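Deferring a workplace pension after leaving: does the pot keep growing?

Posted in Retirement and Pensions > Workplace schemes
Mon 4 August

Murkden

I left an employer in February after five years in its defined contribution scheme. The pot was nearly 3000 pounds short of what I had expected from the last annual statement, which I put down to market movement between the statement date and my leaving date. I have now been sent a "deferred member" pack. It gives me the option of leaving the money where it is or transferring it to the scheme run by my new employer, Prunmont.

Three points are unclear to me. Does a deferred pot stay invested in the same funds? Do the charges change once contributions stop? And is the default retirement date in the old scheme binding, given that I gave a date years ago that I no longer intend to keep to?

I have read the scheme booklet. It covers the first point in one sentence and refers the reader to the "member guide" for the rest. The member guide refers back to the booklet.

2 replies

Sigrún Brøndum

Taking your points in order.

Investment. A deferred pot in a defined contribution scheme normally stays in whatever funds it was in on the day you left. Units are neither bought nor sold on your behalf, apart from any automatic switching that forms part of a lifestyle strategy and any units cancelled to pay charges. Log in and look at the fund names and the unit count. If the unit count has dropped since February and no switch has been made, you are looking at charges.

Charges. These may or may not change. Some older arrangements gave a discount to active members that ended on leaving. Rules on default funds in schemes used for automatic enrolment now prevent this in most cases, but a fund you picked yourself may fall outside them. Ask the administrator in writing for the annual charge as a percentage, the transaction costs, and any flat fee. A flat monthly fee matters far more on a small pot than a percentage does.

Retirement date. Usually not binding. It does control when a lifestyle strategy starts moving you out of shares and into bonds and cash. If your recorded date is earlier than the date you now have in mind, the switching may start too soon, or may already have started. Changing it is normally a one-page form or an online setting. I would do this first, whatever you decide about the transfer.

Before transferring, check these against the old scheme:

1. Whether it carries a protected pension age lower than the normal minimum. This can be lost on an individual transfer.

2. Whether there is any guaranteed annuity rate. It is unlikely in a recent scheme, but the question costs nothing and the answer should be in writing.

3. Whether the transfer is made in cash. If so, you are out of the market between sale and purchase, which can be a matter of days or several weeks.

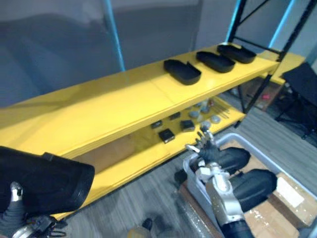
4. Whether your expression of wish form is up to date. It does not move with the money. You will need to complete a new one for the receiving scheme.

5. Whether the new scheme accepts transfers in at all. Not all do, and some only accept them after a probation period.

On the shortfall, compare the statement date with the valuation date in the leaver's pack, then check that the final month's contribution was credited. Final contributions often arrive after the pack has been printed.

Tokano

I moved mine. Took five weeks and two phone calls. Only having one login is better. Can't remember what the charges were on the old one, but the new one seemed cheaper. Make sure they have your current address, mine had the one before last.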